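Jun 7, 2022

My neighbor Nermina Hodžić gave me a sourdough starter in April, in a jam jar with a piece of cloth on top. I want to write down what I learned with it, because in my first weeks I searched for a blog by a person who is also bad at bread, and I found only people who are good at it.

My first loaf was a stone. I followed a recipe for 900 grams of flour, which is too much for a beginner, and I did not wait long enough. The dough must become bigger and a little trembling, like a pudding. Mine was only tired. I baked it anyway and we ate it in soup for three days.

The second problem was water. The flour I buy comes from a small mill called Mukwood, and it drinks more than the supermarket flour. When I use the same quantity of water as in the book, the dough is stiff and the inside of the bread is dry. Now I add the last part of the water slowly with my hand, and I stop when the dough begins to stick between my fingers.

I also had to learn to plan. Feed the starter in the evening, mix in the morning, fold the dough every half hour until lunch, then shape it and put it in the refrigerator. I do not have special baskets or a mixer. Ordinary steel bowls are good enough for me, and a plate makes a fine lid.
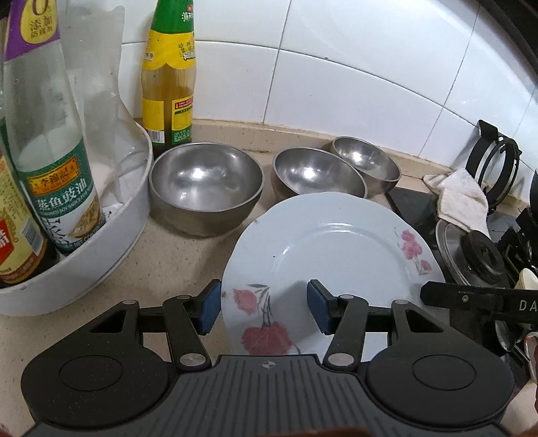
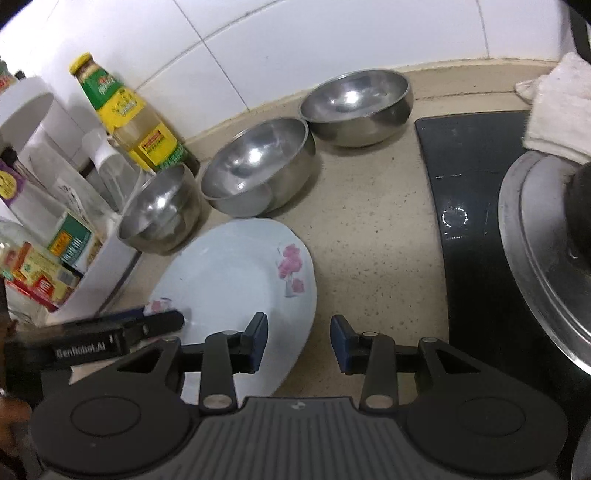 The refrigerator night was the biggest change. Before, I baked on the same day and the taste was flat, almost like paper. After one night in the cold, the bread is a little sour and the crust has small bubbles, which my husband calls chicken pox. It is also easier to cut the top of a cold dough. With a warm one my knife always got stuck and pulled.

About the oven I can say less. Ours is old and the numbers on the dial have disappeared, so I bake in a heavy pot with the lid on, and take the lid off when the kitchen begins to smell of toast. Nermina bakes hers on a stone without any pot. Her loaves are flatter than mine but the crust is better, I must admit.

Next week I want to try rye. She warned me that rye dough is like cement and that I should wet my hands before I touch it. If somebody has a recipe with caraway, please leave it in the comments.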